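4.3 Failure during release

The remaining faults in the Nekel simulation runs occurred in the release phase of the cup task. The right hand is required to take the yellow cup, set it on the square plate, open, and withdraw. The left hand has no part in this task and is commanded to hold position near the blue tray. Of 85 episodes executed with the Fisotholm controller, 48 ended with the cup upright on the plate and the hand clear of it. A further 37 were stopped by the monitor, most of them after the placement condition had already been met.
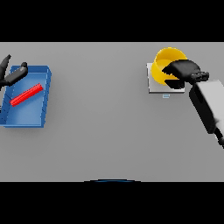
Why does the controller report success before the hand has let go? The placement flag depends only on the cup pose relative to the plate, and finger contact does not enter into it.

Once the flag is set, the planner issues the retreat command with no check on the finger joints. If the thumb is still loaded against the wall, the cup is dragged or tipped as the wrist rises. The same omission appears in the Šťastný variant, which shares the flag logic but uses a slower retreat.

A second fault concerns the approach. The hand closes when the estimated distance between palm and cup drops below a fixed threshold of 45 mm. The estimate is taken from the wrist frame and ignores thumb extension, so an extended thumb can meet the cup wall early and push the cup away from the fingers. Lowering the threshold to 38 mm reduced early closure but made missed grasps more frequent.

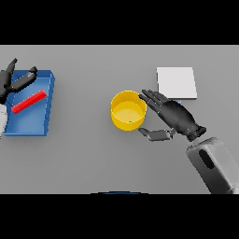 Figure 6. Right hand at the yellow cup, fingers extended; left hand over the tray.

Both faults were reproduced on the Plilliddale build dated 2021-05-30. We therefore added a contact term to the placement flag and replaced the wrist distance with the minimum distance over all finger links. The thumb model was left unchanged.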